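July, Batescombe, bench 2. Start 14:10.

Sorting the mixed small-item stock, continued from the Skelberg delivery. Running count on the Goodwin sheet stands at 778 pieces logged, 584 of those with a label assigned. The remainder are still in the trays under the window.

Weighed the next tray before tipping it out. Scale drifted 5 g over the first hour, re-zeroed twice. Gilmar says the feet need leveling – agreed, shim ordered.

Label problem: "block" has been used for at least two shapes on the Follus list. Split it into "block, plain" and "block, ribbed". Old entries not yet corrected. Welington Honorato to go through the first 40 and mark which ones change.

Bin condition. The gray bin is due for replacement or a new liner. Light-colored items are hard to pick out against the lower part of the rear wall, where the surface is scraped back and scuffed dark. Floor is mottled as well. Wiped a corner with isopropyl, no real change, so treat it as wear for now. 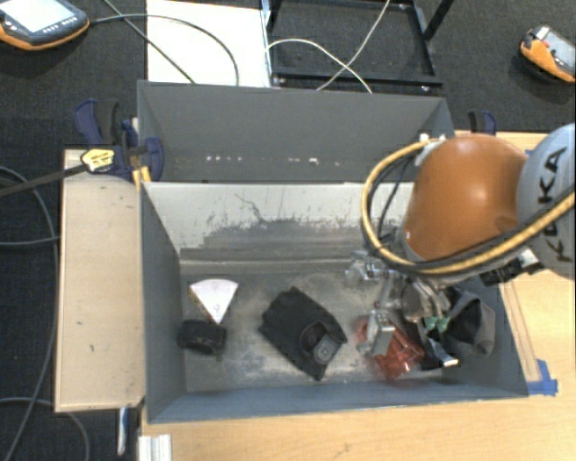
Gray bin, five items in. White wedge at left, black ridged piece just below it.

White wedge: logged as "slice", yellow edge noted in the remarks column. Black ridged piece has no label yet. Ask G. Paiva whether it belongs with this stock or came over from the other tray.

Stopped 16:35. Next tray not opened.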